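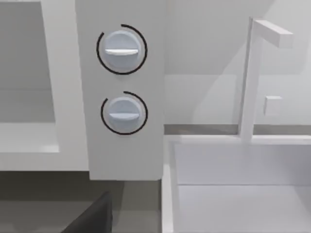 Knob turning task stalls after reset in simulated kitchen cell
Posted by Elínborg Juhl in Prangate help, February

I look after a simulated kitchen cell where the arm turns the two round knobs on the panel between the white appliance and the sink. Since I moved to the new Jikska build, the arm turns the upper knob fine but stops short on the lower one. It happens in 4 runs out of 100. The log says "joint limit" and then the episode times out. I have reloaded the scene and it makes no difference. What should I check first?

Vilhjálmur Bergmann
Check the joint range on the lower knob before you touch the arm. Open the scene file, find both knob joints and compare the limits and the damping. The new build reads angles in radians unless you tell it otherwise, and a mixed file will load without a warning. Then look at the reset script - it should put both knobs back to the same angle before the arm moves. If the limits match, raise the timeout to 3,000 steps and run it again.

Stela
Had this too. Reinstalled and it went away.

Lund
Reinstalling only helps if you had edited the stock scene. Keep a copy of your own file first. On mine the lower knob had an old damping value left in it.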